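## Skomen cloth-handling kit: common questions

**What does the kit do?**

Skomen adds soft-item handling to an arm you already own. It covers towels, tea towels and T-shirts, picked up from a table and placed over a rail or chair back.

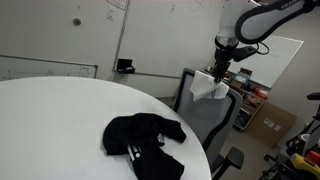 *2 minute read*

**What's in the box?**

The gripper control software, a mounting plate and 3 sets of finger pads. The arm isn't included. Radwan sells the kit in Canada and Gorklow handles repairs.

**How much is it?**

$1,097 plus tax. Spare pads are $302 for a full set of colours and grades.

**Do I need to train it myself?**

For a new item, yes. Plan on roughly 200 demonstrations. Skillum runs a paid setup day if you'd sooner have help. 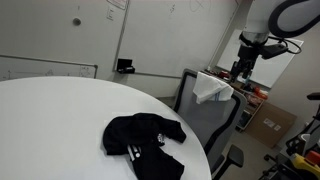

Placement is scored separately from pickup in our test log. A towel counts as placed when it hangs over the support with the gripper clear of it, like the white one over the chair back. Folds don't affect the score.

**Can it fold?**

Not in this version. A folding module is planned for May.

**Who do I contact about an order?**

Abdelkrim Ashour looks after orders and returns. Please include your arm model and controller version.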